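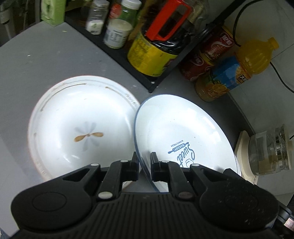 Re: [guvby-house] Softener running every night, dishes still cloudy

Lists > Guvby Homeowners > House and Yard > Thread

From: Junaid Minhas
To: guvby-house
Date: 1/10/24

Ajith Venkataraman wrote:

> We moved into the Zornedgate side of town in July and the house came with
> a Lidberg softener in the garage. No manual. It regenerates every night
> at 2 whether we have used water or not, and we are going through a lot of
> salt. Even so, glasses and plates come out of the dishwasher with a white
> film, and the shower door looks terrible a week after I clean it.
>
> The previous owner left a note taped to the tank with "632" on it and
> nothing else. I don't know if that is a setting or part of a phone
> number. A plumber quoted me for a whole new unit and I would like to
> avoid that if this one can be saved.
>
> Does anyone on the list have one of these? Should I just give up and
> replace it?
>
> Ajith

Ajith,

I have the same softener, or close to it, and I would not replace it yet. I think you have two separate problems.

The nightly run first. These can be set to go by the clock or by the water meter. Yours is on the clock with the interval set to one day. Hold the left button until the display blinks, step through until you get to the mode, and change it from days to gallons. It will then ask how many gallons to let through between runs. My guess is that this is your 632. Mine was set to 673 by the man who put it in, and he wrote it on the wall next to the drain line. The right number depends on the size of the tank, how hard the water is and how many people are in the house, so don't copy mine. If there were more people there before you, 632 is still fine to start with, because it counts water and not days.

While you are in the menu, check the clock. Mine loses its time in a power cut and once ran in the middle of breakfast. You get hard water at the taps for as long as it is regenerating, so if the clock is off by half a day, you could be running the dishwasher right in the middle of it. That alone would give you some film.

Now the salt. Take the lid off and push a broom handle straight down. If it stops partway with a hollow sort of knock, you have a bridge - a hard crust with nothing under it. The tank looks full and the water below it never touches enough salt to make brine. You said you are going through a lot, so maybe not, but it takes a minute to check. I break mine up with the broom handle from the top. Don't hit it near the wall of the tank, I cracked a float tube that way. Keep the tank half full from then on. Filling it to the top is how I got the bridge.

If the salt is fine, get a hardness test kit, the kind with drops, and test in two places. One is the outside faucet, which in most of these houses is ahead of the softener. The other is the kitchen cold tap. Check that yours isn't piped around the softener, some are. If the two results are the same, look at the bypass valve behind the unit before you do anything else. Mine was left half open after the water heater was changed and I didn't find it until spring.

If the bypass is closed and the kitchen still tests hard, it could be the resin. We have iron on this side of town and it coats the beads. I bought a bottle of resin cleaner at Konstantinidis Supply, ran it through the brine well with two manual cycles, and that was enough for mine. I paid 56 dollars for the big bottle and still have more than half of it. Read the label for how much to use. The water came out brown at the laundry sink for a while after the first cycle.

About the film. Soak one cloudy glass in plain white vinegar for ten minutes. If it comes clear, it was minerals and all of the above applies. If it stays cloudy, the surface is etched and nothing will bring it back. Too much detergent in soft water can do that, so once the softener is working, cut your detergent down by half and see how it goes. I would also hand wash anything with a printed pattern you care about. Ours faded badly before I worked out the detergent part.

The shower door is a separate job. Vinegar on paper towels, stuck flat to the glass for half an hour, then a plastic scraper. Keep vinegar off the stone sill if you have one.

Send the two hardness numbers to the list when you have them, and the model number off the sticker on the back of the valve head. I have the manual for mine as a scan and can send it if they match.

Junaid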